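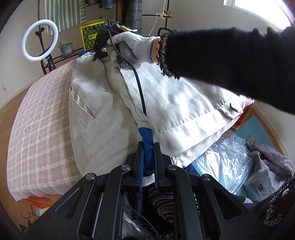
A gripper's fingers on a strip of blue cloth, a work jacket laid out behind it, and a gloved hand holding the other tool.

Business > Equipment > Features
News Features Buying Archive

The cheap part is the robot

The first budget for Mamow fit on one page and had a line on it that said "gripper." It was a handsome line. It had a price next to it, and the price was the reason everyone at Stalonus, the small garment-care outfit in Yan that was footing the bill, agreed to go ahead before lunch.

The second budget runs to four pages, and the gripper is still on it, somewhere near the top, looking modest.

Mamow is meant to end in a machine that can handle clothes: hold a hem, turn a sleeve, keep a jacket still while another tool goes over it. Before any of that, people have to do the handling themselves, gripper in one hand, while a camera on the gripper records what they do. On paper this is the thrifty route. A robot arm needs a bench, a safety fence and an electrician with opinions. A hand-held gripper needs a person, and Stalonus already had those.

What it had left out was everything the person touches. A gripper closes on a strip of trim well enough, but the other hand is busy too, and that hand wants a glove. Gloves get grubby, go missing and turn up later as a pair of lefts. The first glove order came to $151, which was entered under "miscellaneous" and then, after the next order, given a line of its own out of respect.

Then there is wear. Finger pads are a consumable, like printer ink, and priced by people who have evidently studied printer ink. Erkum, the supplier, sells a spares kit for $371. The first one was bought with some grumbling. By December, Stalonus had stopped grumbling and started asking about a discount for taking more, and Erkum had replied warmly on every subject except that one.

The planners also had trouble with cable. A corded tool sounds cheaper than a battery one until somebody has to work out where the cord goes. It goes across the garment. It goes through the place where the gripper was going to be. Recordings take longer as a result, and longer recordings mean more paid hours, so the saving on batteries has quietly moved to the wages column, where it is much larger and has changed its sign.

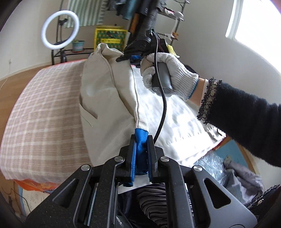 Hours are where the plan really came apart. The original schedule allowed 125 for jackets, a figure reached by timing one person with one jacket and multiplying with confidence. Jackets have pockets, though, and pocket flaps, and buttons on the flaps, and every one of those is a spot where fingers hesitate. Nearly all of the jacket hours were gone before the coats had come off the hanger. A shirt allowance was raided to finish the job, and the shirts have been promised they will be made whole in the spring.

The room was supposed to be free. Stalonus wanted clothes handled in the sort of space where clothes live, among beds, racks and shelves, and a tidy lab bench would have taught the machine a great deal about lab benches. Ordinary rooms come furnished, so there was nothing to buy. They also come with daylight that shifts all afternoon and with very little floor. Lighting went into the second budget, and so did storage, for garments waiting their turn and garments that have had it.

If you are drawing up something similar, my advice is to price the gripper last. Start with the dull things: gloves, pads, cables, somewhere to put the coats. Take one awkward garment and work it from collar to hem with the real tools, then write down what ran out. Get the spares price in the same quote as the hardware, before you have signed, while the supplier is still being charming. And leave the miscellaneous line off altogether. Ours ate a month's budget and is only now being taken apart, receipt by receipt.

Stalonus has 2 more grippers on order for the shirt work – along with, this time, a box of spare pads for each. The invoice from Erkum arrived last week. Delivery was extra.

Published 11 February 2023
Contact us | Copyright 2023, all rights reserved | Back to top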